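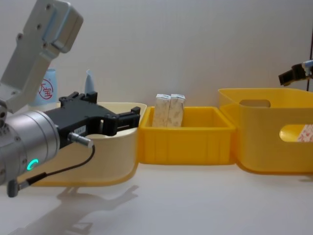
Minutes, teaching-by-hand group, Grirmont room, 2020-05-14. I'm typing these up from my own scribbles, so shout if I got you wrong! We started with the Skavow packing job, and mostly with how we steer the arms through it by remote. I said my piece again about the open fingers: with the gripper out level with the bin rims and pointed at the two upright boxes in the little yellow tray, it feels to me like you're lined up well before you are. A couple of people agreed, one didn't (she thinks it's all down to where you sit). We left it that everyone tries the lower chair before the next meeting.

Then the count. We have 2736 demos saved since April, and 21 of the latest batch got tossed for long pauses in the middle. I'd asked for up to 30 seconds of thinking time per run and got talked out of it, fair enough. If you get stuck, stop and start over.

Allance sent over their notes on the hand controls. The short version is that they want slower wrist turns, and we mostly want them too.

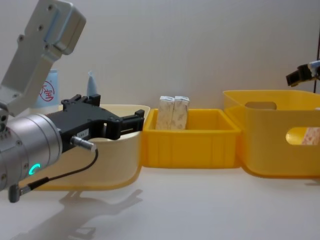

We also went back and forth on whether to guide the arm by hand for the first pass and then switch to remote. I like it, my shoulders don't. Agreed to try 2 sessions that way on the Rai setup and compare the recordings side by side.

To do: I'll rewrite the start-over rule so it fits on one page. Wrist speed gets turned down before the next batch. Bin layout stays as it is until we've talked to Allance again.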